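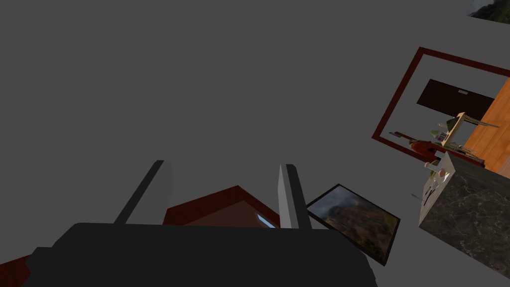

Karabo Coetzee got in before our guide had even found the light switch, asking why you'd bother steering the thing by hand at all when you could just write the moves down like a recipe. Fair question, and I was glad to have it asked for me, as I'd been wondering the same on the train.

The answer took most of the afternoon to sink in. This was the visitors' day at Zulum, up on the second floor of the old Jilby building (lift out of order, bring good knees), and Bongani Molefe was showing us round in groups small enough that everybody got a turn at the controls. His answer to Karabo was that you can write down a recipe for one kitchen, fine, but then somebody shifts a chair and your recipe is rubbish. If you steer the gripper yourself, over and over, with the furniture in different places each time, the computer gets to see how a person copes. It has no idea what a cup is for. It gets what you did, and what was in view when you did it.

At Zulum a lot of this happens in simulation before any metal moves. You sit at a desk with a controller on a stalk -- imagine a fat door handle that floats -- and you drive a gripper through a made-up house on the screen. The view you get is from just behind the fingers, looking past them, and I can't tell you how odd that is for the first few minutes! You turn your wrist and the entire house goes over sideways. Floors become walls. I had to hold on to the desk with my free hand, and the lady next to me took her glasses off and put them on again several times.

We each had a practice go, which they don't keep, and then three goes that they do. Before you start you press a pedal with your left foot, and you press it again when you think you've finished. I forgot the second press every single time. Bongani says that's the commonest mistake and they trim the ends off later, so if there's a robot somewhere in future that does its job and then dithers, well, sorry.

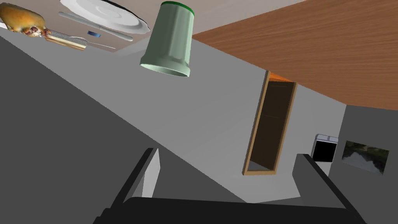
My own trouble was depth. On a flat screen you've got very little to tell you how far off a thing is, and I kept closing the fingers on thin air, a good hand's width short. The trick they teach is to swing a little to one side as you come in, so that near things slide past far things and you can judge the gap. It works, but it makes you slow, and the slowness goes into the recording too. I asked whether that mattered. Bongani said a slow go is fine, a hesitant one less so, and that they'd sooner have somebody creep in steadily than rush and stop and rush again. He was very patient with me. I think he'd said it 64 times already that week.

Karabo, I should say, was annoyingly good at it. Straight in, close, lift, pedal. She got a little round of applause from the back and pretended not to notice.

After tea (proper cups, decent shortbread, ginger biscuits all gone by the time our group got there) we were taken through to see the other way of doing it, with a real arm. It's made by Jomard and it's bolted to a bench by the window. For this one you don't use a controller at all. You take hold of the arm just above the gripper, squeeze a grey button, and it goes limp and lets you lead it about, a bit like helping a small child hold a pencil. I liked this far more. You can feel when you've bumped the bench, for one thing, and your eyes are your own. The drawback is that you get tired. The arm isn't exactly heavy but it's got a sort of drag to it, and they won't let anyone do it for more than 30 minutes without a sit down.

I asked which way gave better results and got a long answer with a lot of drawing on a whiteboard. The short of it, as far as I followed, is that leading the arm gives you lovely smooth movements but not many of them, and the screen version gives you heaps, because putting the house back as it was takes a moment and nothing gets broken. Their aim is 100 good goes of each task before they even try letting the computer have a turn.

Practical bits, if you fancy going. They're running it again in September and you book through the Chauke desk downstairs, where the sandwiches are also sold. Wear flat shoes for the pedal. If you get seasick, ask for the chair at the end, where the screen is smaller and I'm told that helps. There's no parking to speak of, and the side gate shuts at five, so we all had to traipse out round the back past the bins.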